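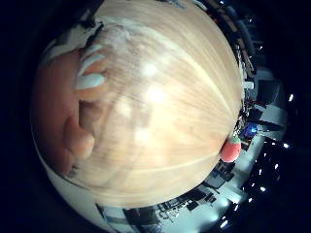

Wrist view with the rounded wooden object right up against the fingers, Narngate setup.

2023-05-31

I said in the last post that I would write up how the teleoperation went once I had a full month of it. May is done, so this is that post.

The short version is that I recorded 2061 demonstrations that I would be willing to train on, out of 3698 attempts. I had hoped for a better ratio. Most of the bad ones came from the first half of the month, when I was still learning to drive the hand, and a good chunk of the rest were network trouble between the glove station and the arm.

The task is simple to say. There is a wooden bowl and there is a piece of toy fruit. The hand picks up the bowl, turns it over, sets it down, and puts the fruit where it belongs. We call the project Narngate, after nothing in particular. The control software is Skenley, which I have complained about before and will complain about again below.

The wrist camera is a fisheye, so the whole room gets bent around whatever the hand is holding. When the bowl is close it takes up nearly everything. You get grain lines, a couple of bright spots from the lights, the fingers down the left side and a thin ring of chairs and desks around the rim. I drove from that view alone for two days to see if it could be done. It can, but slowly. You lose all sense of how far the bowl is from the table, and you start steering by odd things. I was using the ceiling lights as a kind of level. If the row of them slid along the rim, I knew the wrist had rolled.

After that I went back to having an overhead view on a second monitor, and my times came down right away. The wrist video still gets recorded and the policy still trains on it. I just don't depend on it while I'm driving.

Some notes for anyone setting up something similar.

The glove calibration drifts. Skenley will tell you it is fine. Close your hand into a fist every few episodes and look at the robot's hand. If the fingers stop short, recalibrate, even if you only did it ten minutes ago. I threw out 28 episodes in one afternoon over this, all of them good driving.

Slow down before contact. In the air you can move as fast as the arm will follow, but the last inch or two should be boring. I used to come in quickly and correct at the end, and the policy learned exactly that. It would rush in, bump the bowl, and then wiggle. When I re-recorded with a calm approach the wiggle mostly went away.

Pick one grasp and stick with it. A rounded bowl can be held a lot of ways and I was using all of them, depending on my mood and how tired my wrist was. The first policy I trained seemed to average them, and it ended up with a grasp that I had never shown it and that didn't hold anything. Now I come in from the same side every time. Variety in where the bowl starts is good. Variety in how I grab it was not helping.

Take breaks. My limit is 8 episodes in a row before I get sloppy. I know people who do much longer runs and maybe their gloves are lighter.

I also tried hand guiding for a few days, where you put the arm in a free-floating mode and push it through the motion yourself. For getting the arm into position it was much more pleasant than the glove. You feel the weight of the thing and you don't fight any delay. The trouble is the fingers. I can't move an arm and pose several fingers at the same time with two hands, and my own arms kept getting into the video. I ended up using it only to record the starting poses -- it is very good for that -- and went back to the glove for everything else.

The other thing I changed was labeling. I used to mark each episode good or bad at the end of the day, from memory and by skimming the video. Now there is a foot pedal. One tap for keep, two for discard, right when the episode ends. It cost very little and I should have done it in the first week. A late label from me is close to a coin flip on the borderline cases.

Next up is the Bradow set, which has the same bowl with a different hand. I don't know yet how much of the data will carry over. The camera sits at a different angle and the fingers are longer, so I expect to redo most of it. I would also like to fix the delay problem before starting, or at least log it, so that I can drop the laggy episodes without watching every one of them.

If you use Skenley and have found a way to stop it from resetting the glove profile on restart, please leave a comment. I have tried the config file.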